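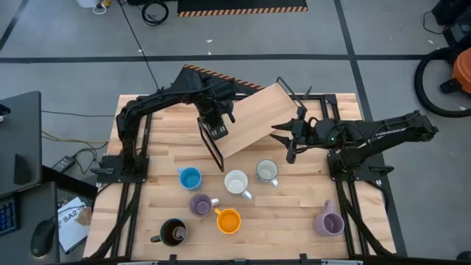 Table 2, SA2. Mugs out, tray board across the back.

Tue 23 April — table 2, two-arm cell

Started on the left arm. Complaint from the Gornik log was "left drifts off the handle late in the day", nothing more, no joint named, thanks. Ran the home check cold. Shoulder fine, elbow fine. Wrist pitch reads low against the sticker mark, and it reads low every time, so an offset and not slop. That's good, offset I can fix before lunch.

Clamp first though. Put a hand on the left mounting plate and rocked it with torque off. Moves. Tiny bit, but you can feel it. Handle looked closed, came another half turn before it bit. Right side was solid, left it alone. So some of the "drift" is just the plate walking on the edge of the butcher block. The wood gives a little under the clamp pad, and then the clamp is loose and looks tight. Want a hard shim under both pads. Cut two from the Istwood offcuts, wrong thickness, too fat, clamp wont close over them. Cut two more, thinner. Good. Fitted left only for now, right goes in next time it's off anyway.

NB do not over-tighten. The last table got a dent you could put a thumb in.

Re-zeroed the wrist after the shim, not before. Did it in the wrong order the first time and had to do it all again. Order for whoever's next:
clamp
shim, clamp again
power, let it sit
home
zero wrist
home again and look at the sticker
save offsets, BOTH places (controller and the Triệu config on the desk machine — if you only do one it loads the old ones on restart and you will think you are going mad)

Left encoder offset now 688, saved. Old value is in the config history if anyone wants it back. Right untouched.

Cables. The lead along the top of the left arm was rubbing at the elbow, shiny spot on the jacket, not through. Turned it so the spot faces out and gave it more slack at the bend. Ran elbow end to end with a hand on the stop, no snag. Right arm loops are ok but one of them sits proud when the wrist rolls all the way over. Not catching on anything today. Would still like a proper strap on it, the sticky ones let go. Ordered from Tarkudville, they say July for the right width. July! Will look for something else in the drawers.

Rail bolts: rear bar checked at the corners, right rear bracket took a quarter turn. Rest fine. Front bar fine. Paint marker on the ones I touched. If the line's broken it moved, tell me.

Gripper faces. Left fingers cleaned with the alcohol wipes, came off gray. Pads have life in them. Right pads I'm less happy about, inner edge is rounding off and the wire handle on the board is thin enough that it rolls into the round bit instead of sitting flat. Could swap now, could wait. Only have one set of spares so waiting. Next person who sees it slip on the handle, swap them and write it here.

Board work. The two-hand lift is the real test for all this: left takes the left wire handle from above, right takes the other one. If the wrist is off on one side the board twists and you hear it in the motors before you see it. Ran the lift slow, 3 passes, empty board. First pass left came in high on the handle. Found the pick height was still a number somebody had fudged by hand to cover for the bad zero. Took the fudge out. Second and third passes square, both closed on wire, no groan.

Please stop fudging pick heights. If it's off, the zero is off. Fix the zero.

Mugs stay where they are for the reach check. The lavender one on its own at the right is there so the right arm has something to go for without crossing over, leave it. The others are clustered left and middle on purpose, need the crowd to see if the left elbow clears when it comes down between handles. Handles every which way, also on purpose, don't tidy them. The enamel one with the dark rim is the one that reads funny for height, might be the rim, might be me. Didn't chase it.

Reach check left: not done. Reach check right: not done. Ran out of time redoing the zero.

Soak run. Set the left arm going on the plain home–reach–home loop, no load, 3000 cycles, to see if the plate walks with the shim in. Pencil line on the wood at the plate edge, so look at the line before you touch the clamp. Right arm parked out of the way for it. Mouse and keyboard are on the desk by the paper, stop is the usual one, loop can be killed any time and it keeps the count.

Warm-up: think we should be homing again after the first half hour, not just at switch on. The late in the day thing could still be heat on top of the plate. If the line hasn't moved and wrist still reads low tomorrow, it's heat, or the coupling, and then the cover has to come off. Don't want to take the cover off.

Floor. Cords between the desk and the table are a mess again and the yellow one is the one I keep putting my foot on. Wants a cover strip or a longer run around the back. Power strip on the floor should be up off the concrete, needs a bracket, have screws, no bracket.

To do:
— read pencil line after soak
— reach checks, both arms, mugs as is
— shim under right pad
— strap for right wrist loop
— right finger pads, watch
— order spare pads, one set is not enough, get 6
— bracket for power strip
— ask who keeps changing pick height

Desk config saved as triệu_left_rezero. Soak count goes in the margin here when it's done.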